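想聊聊“免烫”这两个字。起因是十月换季,我要买床品,被各家详情页轮番教育了一个晚上,越看越不信。会写得比较长,慢慢发。

先说立场:我不反对买贵的床单,也不反对有人就是喜欢平平整整的床。我怀疑的是那一套说法。一块布从洗衣机里拿出来应该是什么样子,我们小时候都见过,怎么到了详情页里就成了另一种物质。

我看的第一家叫Plikon,四件套,898。标题里“免烫”“抗皱”“易打理”三个词都有。我去问客服,免烫和抗皱有什么区别,客服回我一个笑脸,说亲,都是不容易皱的意思哦。

那为什么要写三遍。

再问:不容易皱,是跟什么比不容易皱?客服说跟普通面料比。普通面料是什么面料?“就是没有做过处理的呢。”好的,所以做过处理。做了什么处理?“咱们家采用的是进口工艺。”

到这里对话已经可以结束了,但我这个人比较轴,又问了一句能不能看检测报告。发来一张图,糊得像隔着浴室玻璃,能认出来的只有红章。我说看不清,对方说图片上传会压缩的亲。

我不怀疑他们有报告。我怀疑的是报告上写的东西跟标题上写的东西有多大关系。很多报告测的是甲醛、酸碱度、色牢度,这些当然该测,但是跟皱不皱没有关系。拿一份“合格”出来,让你自己把“合格”两个字安到“免烫”头上,这一步是买家替他们走的。

有人要说了,抗皱是能测的啊。能测。常见的办法是把一小块布折起来,压一会儿,松开,看它弹回来多少角度。我查了一下午资料,大概看懂了。问题是我不睡在一小块布上。

我睡在一整张床单上,翻身,出汗,脚会蹬,早上坐在床沿穿袜子。洗的时候它和被套绞成一根麻花,脱水完在筒里窝着,因为我忘了拿。你让它回弹,它拿什么回弹。

所以我想看的测试是:正常人家,正常洗,忘在洗衣机里一个钟头,拎出来挂上,干了以后铺床,第二天早上什么样。没有一家给我看过这个。给我看的都是模特伸手一抹,床单像水面一样。拍摄前有没有人拿着挂烫机站在旁边,我不敢说没有。

插一句,我不是专业人士,没在纺织厂待过,懂行的朋友看到哪里不对请直接说。但请说具体一点,别只回一句“一分钱一分货”。
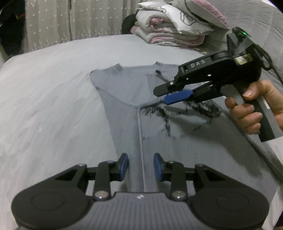
布面上一道竖着的折痕。

继续说。折痕和皱是两回事,这一点详情页从来不分。折痕是叠出来的、压出来的,直直的一条。皱是揉出来、拧出来的,没有方向。我碰到的情况是,号称抗皱的布对付后一种还可以,碰上前一种就不怎么灵。新床单拆包装,田字格能在床上留很久。

Plikon的评论区里有人问过这个田字格。商家回复:“新品折叠压痕属于正常现象,下水后会自然改善。”你看这句话写得多稳。“正常现象”,那就没有责任。“改善”,那就没有说会消失。“自然”,那就没有说要多久。

我把这种句子叫作橡皮句,怎么拉都不断。买家拿着它去理论,一点抓手都没有。

第二家是Ultuler,走的是另一条路,讲支数。支数高等于好,这是近几年大家都听熟了的。我不否认纱细一点摸起来可能更滑,但“支数越高越不皱”是从哪里来的?我翻了半天没找到依据,倒是找到不少人抱怨,又细又薄的纯棉比厚实的老粗布皱得更厉害,洗完像咸菜。

我自己的经验也站在咸菜这一边。家里有一条老床单,不知道什么支,厚,硬,洗多了发白,铺上去就是比后来买的那些平。它没有任何工艺名称。

Ultuler的页面上还有一个词叫“记忆纤维”。我盯着看了很久。它记忆什么呢,记忆平的样子还是记忆皱的样子?页面上没讲。要是它记住的是在快递袋里的样子,那我刚才说的田字格倒是有解释了。

顺便吐槽一下这一行的配图:纤维的放大示意图,蓝底,发光,几根管子绕在一起,旁边有水珠飞过去。换个标题可以卖护发素,再换个标题可以卖关节药。

说到树脂整理。我看到的资料里,纯棉要做到比较明显的免烫,常见做法是用助剂让纤维里面互相“搭住”,布就不那么容易塌下去。代价一般是强力会掉一些,手感会硬一些,早年的工艺还有甲醛残留的问题,现在据说管得严、工艺也改了。这几句话哪怕放在详情页最底下,我都会高看它一眼。没有。只有好处,没有代价的工艺,我是不太敢买的。

还有耐洗。整理效果会不会越洗越弱?我问了两家,一家说“正常洗涤不影响使用”,一家说“建议您轻柔洗涤”。注意,问的是效果,答的是使用。床单洗一百遍当然还能“使用”,只要没破洞,它都是一张床单。

“建议您轻柔洗涤”更有意思。翻过来读就是:要是皱了,您可能不够轻柔。责任在半句话里就转到你手上了。

我还认真读了一遍洗标和说明卡。冷水,中性洗涤剂,不要和其他衣物混洗,不要高速脱水,洗后立即取出,抖平,拉扯四边,阴凉处平铺晾干,必要时中温熨烫。

各位,“必要时中温熨烫”。免烫床单。

我截图发到家里群里,我妈回:照这么伺候,抹布也不皱。

评论里有人说我较真,免烫的意思是“可以不烫”,没说“不会皱”。谢谢,这个解释我接受,可是按照这个解释,我家所有的床单都免烫,因为我从来没烫过。我家的窗帘也免烫。我本人也免烫。

一个词要是什么都装得下,它就没法拿来比较了。我买东西看参数,图的就是能比。A比B强在哪里,强多少,多花的钱花在哪。现在是A免烫,B也免烫,C超级免烫,最后只能比模特床头放的是什么花。

有人推荐Nic Giolla,说亚麻的,天生就皱,人家索性不装。我去看了,文案写的是“拥抱自然褶皱,松弛生活”。行吧,皱也能卖钱。不过单就诚实程度来说,我给它排在前面,起码它图上的床确实是皱的。

但也别急着夸。同样一个皱,在它家叫松弛感,在别家叫缺陷,这中间差的是文案,价格可一点没松弛。我在它的页面上逛久了也会恍惚,觉得自己早上没铺的床也挺值钱。

第四家Loreo,混纺,含涤。这家我反而想说两句公道话。涤纶抗皱比纯棉好,这个不需要什么进口工艺,我上学时候的校服就是证据,怎么坐都不皱,夏天也怎么穿都闷。它页面上成分标得清清楚楚,位置也不隐蔽。你要平整就买它,别嫌闷,买卖很明白。

可惜它也没忍住,在成分表下面加了一句“棉的亲肤,远胜纯棉的挺括,却无化纤闷热”。前半句我信,后半句请问是谁睡出来的。

说到这里肯定有人问,那你到底买了没有。买了。买的是最土的那种纯棉,斜纹,没写免烫,店家在说明里直接写了一句“纯棉会皱,介意勿拍”。就冲后面四个字,我下单了。

到手什么样?会皱。跟它说的一样。铺上去当天有折印,睡一晚变成另外一种印子。我没有任何意见,因为没人答应过我别的。

讲讲这段时间我自己摸索的土办法,没有原理,爱信不信。脱水调低一档,晾之前两个人对着拽,拽得越用力越好,像跟对方有点过节。一个人的话就把它对折搭在杆子上,用手往下捋。床单挂着的时候自己会坠,水多一点坠得更平,地上就会多一点水,自己权衡。

床笠比平单看起来平,跟面料关系不大,四个角绷住了而已。很多“实测不皱”的视频铺的都是床笠,留意一下你就会发现。拿绷紧的床笠跟随手一扔的平单对比,这个测试谁来都能赢。

还有光。侧光一打,再平的布都有影子;正面一片白光,咸菜也能拍成豆腐。看买家秀要看窗户在哪边。这条我是看了太多买家秀之后总结的,花掉的时间没法报销。

烘干机用户会说,烘干拿出来趁热铺,什么事都没有。我相信。不过那就得算是烘干机的功劳,别记在床单账上。我在不少好评里看到“洗完烘干一点不皱”,商家还给置顶了。你拿一条没处理过的也这么烘一遍,放旁边对比,我才知道该谢谁。

说到好评,再提一嘴。“刚收到还没洗,摸着很舒服,应该不会皱。”这种也算在好评率里。我翻追评翻到手酸,两年以后回来说一声的人,一个也没翻到。当然了,谁会在两年后想起来给床单写评价,我也不会。可恰恰只有那时候的话有用。

刚才有位网友私信,说自己在家纺店干过,店里样床每天早上开门前都要烫,烫完再喷点水抹一遍。我没法核实,各位当故事听。我自己逛店的时候倒是见过货架后面立着一台挂烫机,也可能人家是用来烫工服的。

另一位网友持反对意见,说自己用免烫衬衫很多年,确实省事。这个我完全同意,衬衫是另外一回事。面积小,挂着晾,穿的时候撑在身上,皱了也就是手肘和后腰。从衬衫好用推到床单好用,中间隔着好几平方米的布,外加一个晚上的翻来覆去。

也有人劝我,睡着了又看不见,纠结这个干嘛。对啊,我也是这么想的,所以我更想不通为什么要为它多掏钱。

如果哪家愿意这么写,我转头就去买:本品经过某某整理,比同款未整理的平整一些,洗到多少次之后差别就不大了,手感略硬,新拆封有折痕,请下水。就这么几行,不用模特,不用发光的管子。

写给要买的朋友:问客服的时候别问“会不会皱”,得到的肯定是“不容易皱的呢亲”。问“未整理的同款有没有卖、差多少钱”,问“洗了很多次以后的照片有没有”。我问了两轮,没人给照片,有一家给我发了优惠券。

优惠券没用,下个月过期,谁要谁拿去。

今天先到这儿,床单还在洗衣机里,我去捞一下。评论我晚点看,骂我的也看,带着洗过的实物图来骂的优先回复。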